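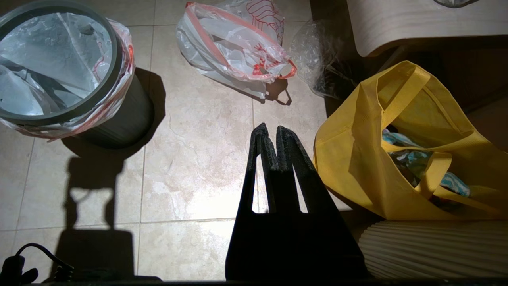
The Plallov retrofit still has no agreed position on floor zoning in the shared service rooms, and I would like one before the June drawings go out. Plan area per room is fixed at 2 modules. Anything that stands on the floor counts against the clear width, including a round bin with its liner folded over the rim, whose footprint is taken at the widest point of the overhang. Large tiles with thin grout lines give a usable grid for setting out, so I propose dimensioning to the joints and leaving the wall finish out of it.

On the Akia list the following was written earlier:

> Clear width should be measured wall to wall at 2,000 mm.
> Fixtures can be handled later in the fit-out schedule.
> Mosquera did it this way and had no queries.

I disagree with the second line. At Mosquera the rooms were 3,000 mm deep and the door swung out. Ours swings in, and the fit-out schedule is issued after the partitions are fixed.

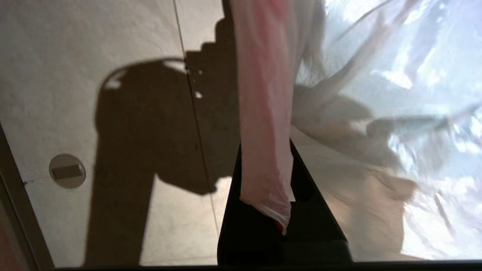
Round metal floor fitting, left of the seam.

Floor fittings need the same treatment. Sheet 13 locates them from the partition face, which moves if the lining changes. Please locate them from the structural grid.
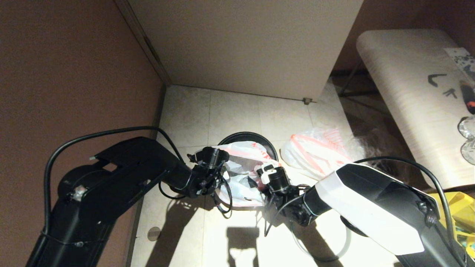
Stondevo replied off list that the structural grid is fine for fittings but too coarse for movable items, and asked for a separate note giving a tolerance for those. I will draft the note and post it here with the revised sheet.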